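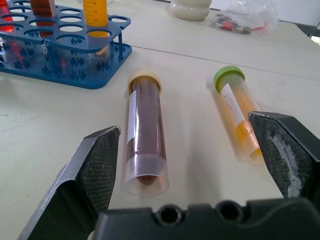

图 4-1 台面整理任务:夹爪对准平放的离心管,左后方为蓝色试管架

第四章 台面整理(“收试管”任务)

4.1 开始之前

销售资料把本功能归在“家务与车间杂活”一栏,与叠毛巾、拧螺丝并列。本手册的编写者对此保留意见。就目前的固件而言,Mistier 腕部套件能把躺着的管子拿起来、竖直、插进架子,条件是管子躺得比较配合。叠毛巾请参阅第七章,那一章很短。

本章适用于装有 Gulard 平行夹爪的机型。使用 Paterson 三指夹爪的用户请直接跳到附录 B,并做好多读几页的准备。

注意:首次运行请一律使用装清水的管子。机器分不清清水和您三个月的实验成果,它对二者一视同仁。

4.2 准备台面

1. 擦净台面,擦完等它干透。浅色台面反光较强,必要时调暗正上方的灯。

2. 将试管架放在夹爪够得着、又不会被手肘关节扫到的位置。后一半要求常被忽略。

3. 把待收的管子平放在架子前方,管与管之间留出一根手指的宽度。粗细不同的管子可以混放,但在“任务设置”中须勾选“混合管径”,否则系统会认定所有管子都和第一根一样粗,并且十分自信。

4. 逐一检查管盖是否旋紧。系统没有检查管盖的功能。Prernby 版固件的菜单里确有“检查管盖”一项,点进去是空白页,属已知问题。

5. 把塑料袋、瓶子和散装小零件挪到工作区之外。实在没地方挪,就在地图上把它们画成禁入区,见 4.5。

4.3 检查夹爪

1. 查看两侧夹指内侧的防滑垫。垫面纹理磨平或附有白色残留时,先用无绒布蘸异丙醇擦拭。

2. 擦过仍然打滑的,更换防滑垫。建议每 3000 次抓取更换一次,左右同时换。只换一边,管子会往旧的那边转,转到什么角度停下由它自己决定。

3. 在“夹持力”中选择“塑料管”。默认值“通用”是为木块标定的,木块从不抱怨。

小心:手动开合夹爪时请勿把手指放在夹指之间。急停按钮应放在您够得着的地方,不要放在机械臂后面。

4.4 运行任务

1. 按“回零”,等状态灯转为常绿。

2. 在预览画面中确认每根管子都有一个轮廓框。标签上的手写字有时会被识别成另一根管子,点一下多出来的框即可删除。

3. 为每根管子指定架上的孔位。系统也可以自动分配,它偏爱最远的那个角。

4. 确认管盖朝向。平放的管子若盖子朝向台面深处、锥底朝着夹爪,系统须先夹住管身,再翻转腕部,让盖子朝上。请在“朝向”中逐根核对,不要相信“全部相同”。

5. 把速度设为“慢”。另有“正常”一档,供演示时使用,前提是观众站得够远。

6. 按“开始”。第一根管子入架之前请留在旁边。入架之后,也请留在旁边。

说明:我们的测试员 Gregor Carnegie 在 4 月份的内部测试中连续收了 500 根管子,成功入孔的有 218 根。其余的多数停在孔口边缘,少数被放回原处,仿佛从未拿起过。同样的活他本人用手做,一边还在打电话。新版固件已有改进,改进幅度见发行说明,发行说明尚未发布。

4.5 设置禁入区

1. 进入“地图”,选择“添加区域”。

2. 用手指圈出障碍物,四周多留一些余量。透明的袋子在深度图上几乎不存在,请按肉眼所见来画,别照屏幕上的轮廓画。

3. 试管架上已有的管子会自动列为障碍。管中液面高低不影响识别,颜色很深或很透明时会影响。

4. 保存。不保存直接退出时,系统不会提示。

4.6 常见故障

错误 26:找不到孔位。架子被移动过。重新扫描,并询问同事。

夹爪闭合后管子滑走:多见于锥底先受力。将抓取点向管盖方向移动,使夹指夹在圆柱段上。

夹住了标签,没夹住管子:标签翘边。压平后重试。

管子插入后倾斜:孔径大于管径。细管请放进配套的小孔,或加装转接套(另售)。

机械臂悬停不动:它在规划路径。超过一杯茶的时间仍在规划,请按“停止”,把那根管子自己放进去,然后从下一根继续。本操作不影响保修。

4.7 收尾

1. 按“归位”,断电前等待制动器咬合的声响。

2. 擦拭夹指,检查有无液体残留。接触过样品的防滑垫按贵单位的废弃物规定处理。

3. 在任务日志中勾选“人工协助”的次数。这一栏有两位数的上限,满了以后不再累加。

本章修订日期:2024-12-24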